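Getting the arm to learn from a heap of junk
Project report by İlker Ekinci, Kokthorpe site

When I signed up for this project in January I thought the hard bit would be the code. It wasn't! Most of my term went on collecting demonstrations, one grab at a time, so that our model (we called it Rurkix, long story) would have something decent to learn from. The job we picked was sorting: take a thing out of a very full basket and pop it into one of three boxes with holes in the top.

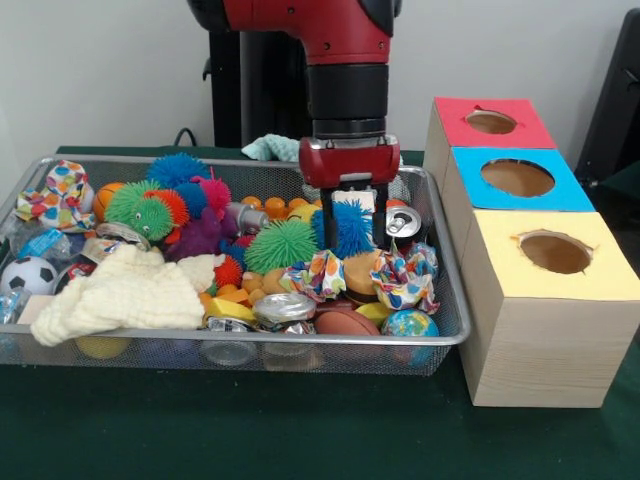 Collecting the data

I did the driving and Brian Makokha kept the log, and then we swapped when my wrist got sore. One demonstration is one object, from the arm's rest position to the drop and back again. We aimed for 20 in a sitting, then a tea break, then 20 more if we could face it.

The spiky balls were my favourites, as you can come at them from nearly any side. Cans are mean. If you close the fingers a bit too high the can rolls, and then you've got a choice between carrying on and binning the take.

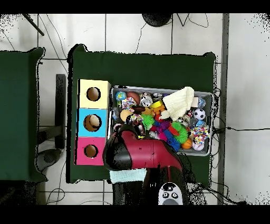

We argued about that a lot. I wanted only clean grabs, but Brian reckoned the model ought to see a few wobbly ones with a recovery in them, and I came round to his way of thinking (mostly). So a fumble stayed in if the driver sorted it out without stopping, and anything where we had to reach in by hand was thrown out. By the end we'd recorded 355 demonstrations and kept 300 of them.

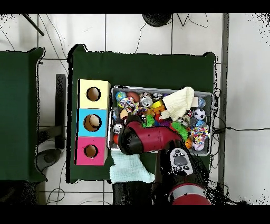 Things that went wrong

The knitted stuff caused no end of bother, because it hooks on whatever is next to it and you lift two things at once. We also had 11 takes with the wrong box written in the log, all from the same afternoon, and I had to sit and watch every one back to fix them. My fault, I'd been writing the colours from memory.

The other thing was that I kept going for the easy toys on top. Once we noticed, Brian started calling out the next object for me, and the spread got much better.
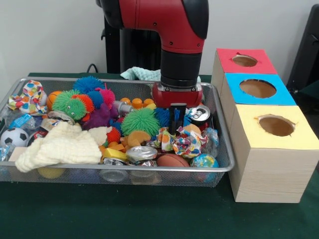
Fingers over the patterned paper, with the football and the globe ball still in the basket.

Next I'd like to train on the clean takes alone and then on the full set, and see which one copes better with the cans. Brian has the log and the grab notes if anyone from the Tesutton group wants a copy.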